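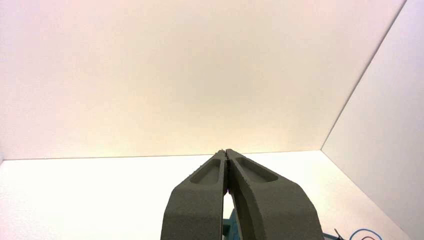 Condley Allotment and Garden Club, Members' Help Pages

Leeks with rust, can I still save seed?
Asked by Meinrad Aigner

I grow leeks since 4 years on the plot near Clolow Lane. In this season the leaves have many orange spots, and I have read that this is rust. I wanted to leave the best plants standing over winter and take seed from them next summer. Is it still allowed to use them, or will the seed carry the sickness? Also, how many plants must I keep?

2 answers

Emiliano Villalba
Rust lives on green leaves, and I have never read that it travels inside the seed. I would keep your plants. Take off the worst leaves in December and put them in the trash, not on the compost.

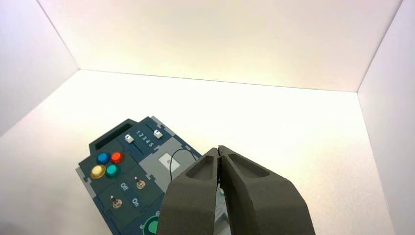
For the number, more is better. Leeks become weak if the seed comes from only a few plants, so I try to keep 40, but my plot is large. If you have less space, ask a neighbor with the same variety to leave some too, and mix the seed after. Please do not feed them much nitrogen in the fall, it makes soft leaves and the rust likes this.

plot_engelhardt
had rust every year, ate them anyway. just buy new seed its cheap

Comment from Meinrad Aigner
Thank you both. I will keep the plants and ask my neighbor.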